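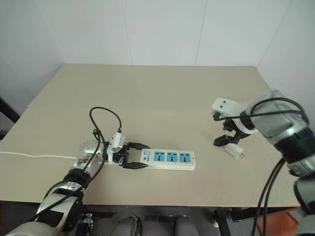

Left gripper on the power strip, right one above the plug. Two arms, one table, 11/25/23.

1/ Posting a longer thread on the two-arm build because people keep asking in replies and I keep giving half answers. It lives in the shared workshop at Flitevcombe, in the corner with the white wall panels. I do the software and most of the wiring. Other members help with the metalwork when I ask.

2/ The job I've set it is plugging in. One arm holds a power strip still, the other picks up a plug and puts it in a socket. The strip is not live and won't be until I trust the thing a great deal more than I do now.

3/ I picked plugging in because it needs two hands if you want to do it properly. With one arm the strip slides about. I tried taping it down in July and that worked fine, but then the tape is doing half the task and you learn very little.

4/ The strip in the photo is a white one with three blue socket panels. It's a multi-pin pattern, so several kinds of plug will go in. Good for us, awkward for the software, as there are a lot of small dark holes close together and they look much alike from above.

5/ Where the left arm grips matters more than I expected. If it takes the strip in the middle it covers a socket. If it takes it at the end it leaves all the sockets clear, but any push at the far end tries to turn the strip. We settled on the end and a firmer grip.

6/ There's also a switch near that end. The fingers have to close without pressing it. Dead strip, so no harm done if they do, but I want the habit in there from the start.

7/ The plug is the hard part. It's small, it lies on its side, and the prongs can point any way at all. Before the right arm can do anything useful it has to know which way they face, then get hold of the body without touching them.

8/ Each wrist has its own white sensor module on top. I had a single overhead camera before that and it was no good once the gripper came down, because the gripper hid the plug at exactly the moment you needed to see it. Moving the sensing to the wrists fixed most of this.

9/ Cables. I know. They loop up and over the arms and they do look untidy. I've tried running them tight along the segments and they pulled at the wrist joint on a full turn. A loose loop with enough slack has lasted far longer. I check them at the start of every session.

10/ Control software is called Ravora. I wrote the first version on my own, which shows. It plans for each arm separately and then checks that the two plans don't cross. Slow, but easy to read when something goes wrong, and I'd like to keep it that way until the task works.

11/ Numbers, for those who want them. So far 305 logged attempts at the full task. 61 ended with the plug properly seated. Another 60 got the prongs touching the right socket and then failed on the push. Everything else went wrong earlier, mostly at the pick-up.

12/ The pick-up failures are dull. The fingers come down a few millimetres out, nudge the plug, and it rolls on to its other side. The arm then closes on nothing. It now looks again after closing and starts over if the gripper is empty, and that one change saved a lot of wasted runs.

13/ The push failures are more interesting. The prongs go in slightly tilted and jam. A person wiggles the plug without thinking. I've written a small wiggle — a tilt each way, then a light push, repeated up to four times — and it helps, though I've only got 18 runs with it switched on so I won't claim much yet.

14/ Someone asked why not use softer fingers. We did, on the old grippers. They held the plug nicely and then bent when it met the socket, so all the push went into the rubber. The black fingers on there now are stiff and angular and I much prefer them for this.

15/ Someone else asked about the table. Plain beige top, slightly matt, and I wouldn't change it. A shiny one gave me reflections the software took for objects. A white plug on a white table would be worse still.

16/ Cost. I'm not going to give a total because the arms were bought second-hand through the workshop and the price wouldn't mean much to anyone else. The parts I've replaced most often are cables and finger pads. Budget for those if you're starting out.

17/ Safety, since it always comes up. Stop button within reach of whoever is running it, speed kept low, and no hands over the table while either arm is powered. If you want to move the plug, you stop the arms first. It makes for slow afternoons.

18/ Next job is the cord. It's thin and white and lies flat on the table for now, but when the strip moves the cord moves too, and the software doesn't know it exists. I'd like it to treat the cord as something to keep clear of. The Hsueh method for tracking thin cables is next on my reading list.

19/ After that, a second strip of a different shape. The Tromness workshop has offered to lend us one with the sockets set at an angle, and I suspect most of what I've tuned will stop working the minute we put it on the table.

20/ I'll put the wiggle code up once I've taken out the parts that only make sense on our arms. The log of attempts will go up with it, failed ones included. Replies are open if you've done something similar, especially if you've got a better way of finding out which way the prongs face.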